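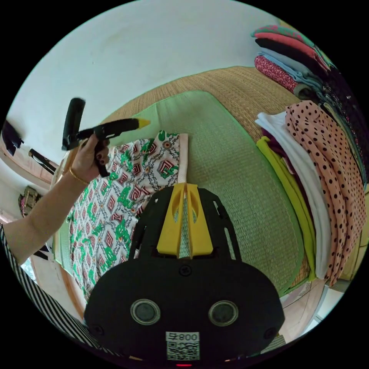
Beatrice Kaijage asks whether the tool checks really need doing before every session. For the Josutham set, yes please! We compared 49 sessions with the full check against 53 without it, and the checked ones gave us far cleaner finger tracks to learn from. I was thrilled when I saw the plots.

Session checklist, hand-held gripper, home tasks
Filled in by: Elibariki Rweyemamu

1. Lenses
Both clear, no smears. OK.
Comment: wiped with the dry cloth only.

2. Yellow fingers
Open and close fully, bracket screws tight. OK.
Comment: lovely smooth travel since the Mondal springs went in – keep these!

3. Label
QR code flat and readable. OK.

4. Glue gun
Unplugged unless the task calls for heat. Nozzle kept away from the clothes and the straw mat. Held by the handle at all times.
Comment: the policy mixes up handle and nozzle less often when people grip it the same way each time. Great result for such a small habit.
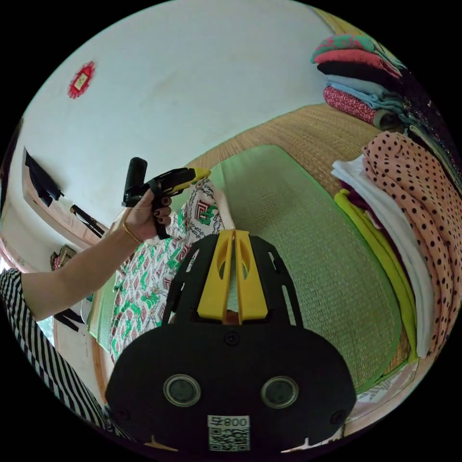
5. Work area
Green mat flat, folded clothes stacked by the wall, walkway clear.
Comment: leave the stacks in view. Models trained on busy rooms did better in our Prillex trials.

6. Recording
Stop at 400 clips or when the wrist gets tired. Rest 5 minutes between blocks.
Comment: still waiting on the new grip pads from Udberg. Recheck item 2 when they are fitted.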